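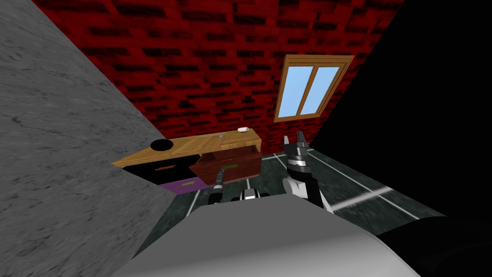
Abro hilo sobre la reforma del baño, que ya hace dos semanas que terminó y sigo recibiendo privados preguntando cuánto, con quién y si lo volvería a hacer. Voy por partes y con calma, que tengo café.

Punto de partida: piso de los setenta, baño interior con azulejo beige de flor marrón, bañera de esas cortas en las que no cabes ni sentada y una cisterna que silbaba por las noches. Llevaba seis años diciendo "el verano que viene".

Pedí 4 presupuestos. Uno no llegó jamás, otro llegó en una servilleta (foto de una servilleta, por WhatsApp, os lo juro) y los otros dos se parecían bastante. Me quedé con Brarkex porque fueron los únicos que vinieron a medir dos veces y preguntaron por dónde bajaba el desagüe de los vecinos.

Consejo gratis: preguntad qué NO incluye el presupuesto. El mío no incluía el contenedor de escombros ni la licencia, y ahí se me fueron 282 euros que no tenía apuntados en ningún sitio.

La obra eran ocho días. Fueron 19. Los primeros cuatro, maravilla, todo volando. Luego levantaron el suelo y apareció una tubería de plomo que nadie había tocado desde que se hizo el edificio. Y a partir de ahí, pues eso, a esperar al fontanero - que venía "mañana a primera hora" durante tres mañanas seguidas.

Ducharse en casa de mi hermana con la toalla en una bolsa del súper te recoloca la vida, eh. Le debo una cena. O varias.

Los azulejos. Aquí me lie yo solita. Me pasé el confinamiento guardando fotos de baños verdes, azules, rosas, con terrazo, sin terrazo... y al final entré en Skindier, vi un blanco roto mate de los de toda la vida y lo compré en diez minutos. Salió a 52 euros el metro y me pareció una barbaridad hasta que vi los demás.

(Comprad una caja de más. En serio. Se rompieron piezas cortando la esquina y si llego a tener que pedirlas aparte, a saber si eran del mismo lote.)

La grifería es de Hegde. De momento contenta, no gotea y el mando no baila. Lo único, el negro mate se marca con la cal que da gusto. Si vivís en zona de agua dura, pensadlo antes. Yo paso un trapo con vinagre muy rebajado y aclaro enseguida, pero me da pereza ya y llevo dos semanas.

Lo que más me ha cambiado el día a día no es lo bonito, es el nicho de obra en la ducha para los botes. Pedidlo ANTES de que alicaten. Yo lo dije de casualidad la tarde anterior, con el albañil recogiendo ya, y me puso una cara que todavía la veo.

También me preguntáis por el extractor. Sí, ponedlo. Baño sin ventilación + pelo largo + duchas largas = moho en el techo en noviembre. El mío es un Drisasum sencillito, costó 253 euros con la instalación y se enciende con la luz. Hace algo de ruido, como un secador lejano. Se vive con ello.

Cosas que haría distintas: enchufe dentro del armario para el cepillo eléctrico, luz más cálida en el espejo (la que tengo me saca ojeras hasta de la comunión) y avisar a la vecina de abajo con más tiempo. Le llevé un bizcocho el tercer día de radial y me lo aceptó, pero muy seria.

Y la cosa que no haría: empezar una obra teletrabajando. Videollamada con el cliente, yo en silencio, y cada vez que activaba el micro, martillo. Cada vez. Acabé trabajando desde el coche con el portátil en las rodillas.

¿Lo repetiría? El baño sí. La obra, preguntadme en un par de años, que ahora mi chico anda mirando cocinas y yo cambio de tema.

Mañana si puedo subo la hoja de cálculo con las partidas, pero dejadme quitarle antes las notas que fui escribiendo enfadada.

6 de octubre de 2020

Hilos recientes
Mis plantas de interior que han sobrevivido al verano
Pintar radiadores sin perder los nervios
Qué mirar en una reunión de comunidad antes de comprar
Masa madre: abandono oficial
Armarios empotrados: dudas y respuestas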